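Rurkura Plinddale Roof Box

The Plinddale opens from both sides, so you can load it from the curb like a sensible adult. It fits most factory crossbars and takes skis, tents and the bag your family swore was small. Two keys come with it. You will lose one by June.

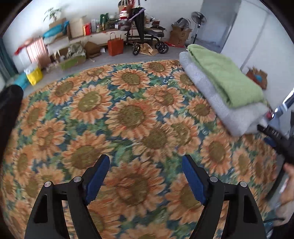 Clamps tighten by hand with the Dewan dial, which clicks when it has had enough. Empty weight is 19 kg, so find a friend before lifting.

Wind noise is low. Your passengers are not covered.

Colors: Isine Gray, Black
Warranty: 12 years
Mounting: 2 people
In the carton: box, clamps, keys, manual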